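4. Putting small toys away on the bed

We began this part of the work expecting to write about boxes. The earlier sections deal with shelves, drawers and the toy cupboard, and a box seemed like the next size down. What held our attention in the end was the surface the box stands on. In home after home the tidying of small toys was done on a bed, and we came to think that the bed deserves a section to itself. It is wide, soft and at a handy height for a kneeling child or a sitting adult, and a dropped toy makes no noise on it. It is also a wonderful place to watch people make up their minds.

The Brukico log holds 1,329 placings of small toys, by which we mean every time a toy was set down and let go of, whether in a container or out of it. Of these, 888 were made on beds. We did not ask anyone to use the bed. The instruction given to families was simply to put the small toys away as they normally would, and to stop when they felt finished.

4.1 The open box

An open rectangular box, shallow enough to see into, was the container people reached for first. Lidded tubs were offered too (we used the Clarka set described in section 2) and they were liked for packing a car, but on the bed the lid became one more thing to find a place for. Parents put it under the box, behind the box, on the pillow, and in one memorable case on their own head, to the delight of a four-year-old.

An open box lets large pieces stand up. A toy pot, a pan or a slice of something can lean on the side with its handle in the air, and the handle then works as a sort of flag for the whole kitchen family of toys. We saw children go straight to such a handle and put other food pieces near it. Toy fruit went in well too, and a bunch of grapes is a lovely thing to place: it has a top and a bottom, it sits still, and it fills a corner.

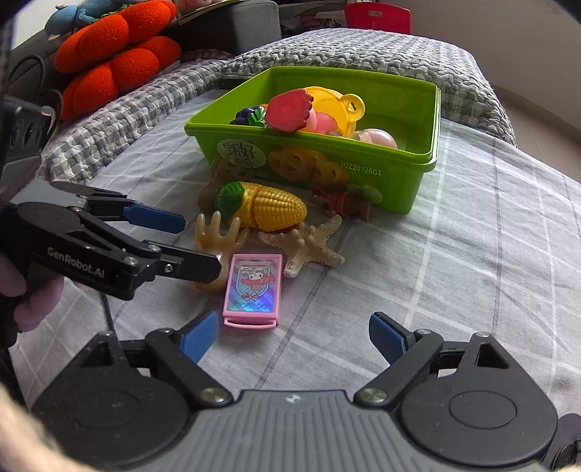 Mahmoud Badawi objected, when he read our draft, that an open box full of play food is already tidy in the eyes of most parents, and that we were in danger of treating a perfectly good stopping point as the start of the job. He would have ended the session there and gone to make tea. We think this is a fair point and have kept the two things apart in what follows. A box can be full and in good order while the bed around it is still covered, and some families did call that finished.

The word "finished" turned out to be a rich one. Cường Quan and Khoa Châu coded the sessions separately and compared their notes in December. They agreed easily on when a toy had been put away. They agreed much less on when the tidying was over, and their disagreements nearly all came from beds. On a floor, the last toy is in the way of somebody's foot. On a bed it can lie beside the box for the rest of the afternoon and cause no trouble at all until bedtime.

4.2 Things that have no family

Play food is the easy case. It has a theme, the pieces are of similar size, and even a very young child can tell you that corn goes with melon. The hard cases are the toys that belong to no set, and beds gather these in great numbers. They come out of pockets, party bags, vending capsules and parcels. They are often the newest toys in the room and often the best loved.

Figure 2. Small toys outside and inside an open green box on a bed.
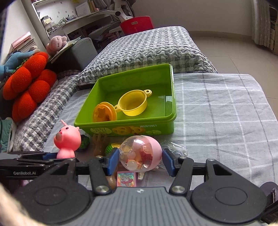
We sort these toys without a family by what is likely to go wrong when they are put in a shared box. Some get lost, some get squashed, and some come open and spill. A capsule is a good example of the last kind. The one in Figure 2 has a clear upper half packed with small candies, pearls and coloured trinkets, so a single careless placing could turn one toy into a great many. Toys like this were handled with real tenderness. Children who threw plastic fruit from the pillow end would carry a capsule across in both hands, and adults who had been sweeping things together with a forearm slowed down and used their fingers. In the interviews, capsules were described as "a box already", and several parents thought it odd to put a box in a box.

Flat things raise a different problem. A sticker card takes up almost no room, yet it has no good place in an open box. Stood on edge it slides down, and laid on the bottom it is buried at once. Chiến Tô suggested that we give cards and stickers a category of their own, and we are very glad we did. They were the toys most often picked up, looked at and put down again in the same spot. One family solved the matter by slipping every card under the box itself, where they stayed flat and were found again each time the box was lifted. We have recommended this to everyone we know.

Figurines come third. They are placed late, and when they are placed they are placed upright, even where the bed is too soft for it and the figure has to be pressed into the sheet or propped against something. Cường Đoàn has pointed out to us that a figurine has a front, and that turning its face to the wall of the box feels rude. We laughed, and then found the same thought in our own interview notes, put in much the same words by a grandmother from Từ. A figure with anything sticking out of its face is harder still to house. It cannot lie on its front, it looks unhappy on its back, and in a crowded box the part that sticks out is the part that gets caught.
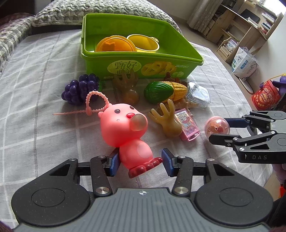
For figures of this sort the usual answer was a place of honour outside the box: the windowsill, the desk, the top of a pillow. We counted such a placing as tidying if the person said so. It is a generous rule and we would defend it. The family knows where the figure lives, and any visitor could see that it had been put there on purpose.

4.3 Packaging among the toys

Wrappers and clear plastic containers were left on the bed longer than any toy. At first we coded them as rubbish awaiting the bin, and we were wrong to do so. Children used clear containers as plates, as pools and as beds for figures. Adults kept them back in case a set had to be packed away whole. A container with round recesses is especially hard to throw out, as the shape invites you to put something in it.

We now code packaging in two ways, as "kept" or as "not yet decided", and we allow a piece to move between the two during a session. The second code fills up quickly. It also gave us a practical tip that we pass on with pleasure: families who dealt with packaging first had a much calmer time of it. They could see the sheet again, and the small toys stood out on it. A sheet with a plain printed grid seems to help here as well, though our evidence is thin and we would love to see somebody test it properly. The Odari play mat used in section 3 has no grid, so we cannot compare the two.

Ring-shaped pieces gave us more trouble than we had foreseen. A ring will stand, roll, hang on a handle or slip over another toy, and children tried all of these before dropping it in the box. We have left the rings in the general count and marked them so that other readers of the log can take them out.
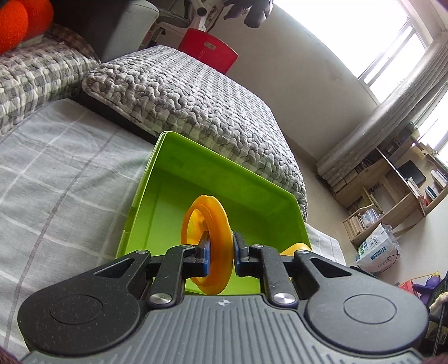 4.4 Bedding, cushions and soft toys

Pillows and blankets are part of the equipment. A quilted pillow at the far end acts as a back wall, and a bunched blanket makes a side wall that catches anything pushed too hard. Families who made the bed neatly before they started lost more pieces over the edge than families who left the blanket where it was. This was one of our favourite results, and one that the children in the study were quick to repeat to their parents.

Cushions and plush toys were almost never put away. They were moved aside, sat against, and spoken to. When we asked why they stayed, the answer was that they were already where they belonged. We have followed the families in this and do not count soft toys as small toys, whatever their size. A plush toy small enough to fit in the box was still treated as bedding as long as it had a place by the pillow.

What lies past the bed matters too. A desk or a chair within arm's reach takes the overflow, and pieces that end up there tend to be the undecided ones, packaging above all. We return to desks in section 5, where the same pieces turn up again under books and papers.

Contact the Brukico project | © Brukico | Back to top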